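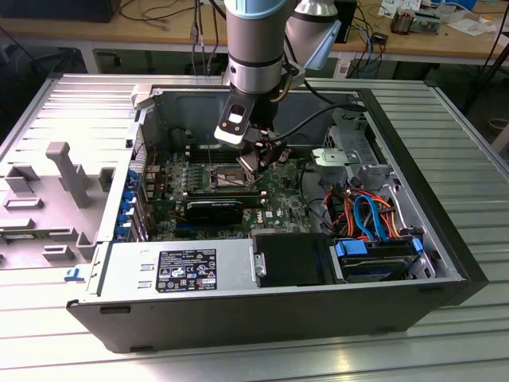
Report on the Visit to the Sitimholm Disassembly Software Laboratory
October 11, 2019

Members of the Sinbridge regional electronics recovery group visited the Sitimholm laboratory to review its work on software for robotic disassembly of desktop computers. The visit lasted one afternoon and consisted of a short briefing, a demonstration at the work cell, and a discussion of the planning and control software. This report is intended for members who were unable to attend.

Background

The laboratory began its disassembly program with a limited objective: removing memory modules and drives from office computers of known models. The host explained that the mechanical part of the task had been settled early. Most of the staff's time now goes into the software that decides what the arm should do next and how firmly it should do it.

Desktop towers present a difficult case for automation. Cables cross over the parts to be removed, latches differ from one model to the next, and two machines of the same model may have been altered in service. A fixed program of motions is of little use once a drive has been moved to another bay. The laboratory therefore treats each tower as a new problem and uses the model name only as a first guess.

Perception

The perception software produces a labeled map of the open case. It marks the board, memory slots, expansion cards, power supply, drives and cabling, and assigns each a confidence value. The training set contains 3682 labeled views, of which 608 were set aside for testing and are not used to adjust the software.

Color is helpful in some cases and misleading in others. On a tower with blue latches and a blue drive caddy, the parts meant to be handled stand out well from the bare metal of the chassis. A blue data cable passing close by can be taken for part of a latch, however, and the staff showed several recorded errors of this type. The current release compares color with shape and height before a latch is accepted as a target. Reflections from the slatted aluminum table were a second source of error, and the region outside the case is now masked before the labels are computed.

Planning

The planner, named Zondico, was written at the laboratory. It holds a list of parts and the conditions under which each may be removed. A graphics card, for example, cannot be released until its bracket latch is open and the space over it is clear. Zondico searches for an order of steps that meets these conditions and revises the order after every step, using a new map from the perception software.

Visitors asked how the planner deals with loose cables. The answer was candid. Cables are treated as obstacles with a safety margin, and if no clear path exists, the system stops and asks the operator to move them. Planning with flexible objects remains open work. The robot's own gripper cable is included in the collision model as a simplified curve, which the staff consider adequate for slow motions over an open case.

Control

Approach motions are carried out under position control. Before contact, the controller changes to a force-limited mode with a limit of 30 newtons, and a lower value may be set for individual parts. The group was shown a plot of contact force during a module removal, in which the release of the side clips appeared as two separate drops. The software uses these drops to confirm the step.

All runs are logged. The log viewer, developed with the engineering firm Van Wijk, places the camera view, the planner's current step and the force record on one time line. At the time of the visit it held 1251 runs. Members with experience in maintenance found this tool the most immediately useful item presented, as it allows a failed step to be reviewed without repeating it.

Discussion

Several members asked about throughput. The laboratory does not publish a cycle time, and the host noted that the cell is operated at reduced speed during development. Questions were also raised about adding a new computer model. A part list and a set of labeled views must be prepared by hand, and an editor for this purpose is expected in November.

The group has requested a copy of the part list format for comparison with its own intake records. The laboratory agreed to supply it together with two sample logs.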